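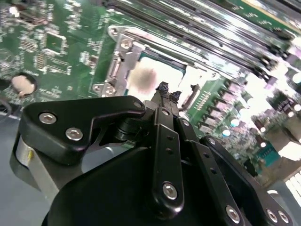
Fig. 6. The processor in its socket, beneath the silver metal retention bracket.

Section 4: Seating the processor and closing the bracket

We know this is the part of the build that makes people hold their breath, so do make yourself a cup of tea first (and drink it somewhere else, please, well away from the board). There is no hurry at all. Set aside 30 minutes if it is your first time, and work at a table with a good lamp over it.

Before you begin, the board should be out of its bag and lying flat on the card sheet supplied in your Gistix bench pack. Leave the memory, the cooler and every cable until Section 5. If you have been working on a carpet, touch some bare earthed metal before you pick anything up.

1. Find the small lever beside the socket. Press it down a little, ease it outwards from under its hook, and let it rise slowly under your finger.

2. Lift the metal bracket by its tab until it stands open by itself. Keep your fingertips out of the socket while you do this, however tempting it is to brush away a speck of dust.

3. Hold the processor by two opposite edges, as you would an old photograph. Look for the little triangle on one corner and match it to the triangle marked at the socket.

4. Lower the processor straight down and let go. It should rest level under its own weight. Please don't slide it about, and don't press on it.

5. Crouch down and look across the top from the side. If one corner sits higher than the others, lift the processor straight out and go back to step 3.

6. Fold the bracket down over the processor, then bring the lever down and tuck it back beneath its hook. You will feel a fair amount of resistance near the end and may hear a faint creak. Both are quite usual with a new socket.

CAUTION: If the lever stops well before the hook, open it again and check the corners. Forcing it can bend the contacts, and bent contacts are not covered by the bench pack guarantee.

Note: Some boards come with a plastic cover clipped to the bracket. On most of them it pops off as the lever goes down. Put it in the parts tin, as you will be glad of it if the board ever has to be posted back to us.

Note for owners of the Rurngate stand: fit the board to the stand after step 6, once the lever is fastened. Paraschiva Nistor, who checked these steps on our own bench, likes to leave the card sheet underneath until the last moment, and we have come round to her way of doing it.

When the bracket is closed and the lever is home, carry on to Section 5, Fitting the memory. The thermal paste stays in its packet until Section 7.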